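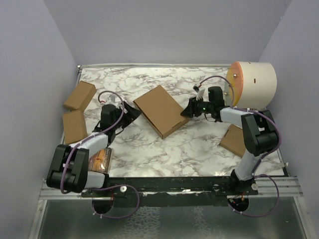 Junaid Mirani commented on the draft that void fill should be reported by volume, as mass alone hides the difference between paper and air cushions. The results section was changed accordingly.

3. Method

The study covered outgoing parcels at the Drareck mail order depot in February. Each parcel was measured on its three outer edges with a steel rule, and the volume of the goods was taken from the supplier's data sheet. Items with no listed size were left out. The sample was 148 parcels, all in corrugated cardboard.

4. Results

Void space was highest in the flat cartons used for books and framed prints. In 20 parcels the goods filled less than half of the carton. Paper fill was used in most of these, and 2 had no fill at all.

5. Limits

Carton walls were treated as having no thickness, so void space is slightly overstated for small sizes. Returned parcels were not included. Rawan Akl checked the measurements and Agata Caruso prepared the tables in Appendix B.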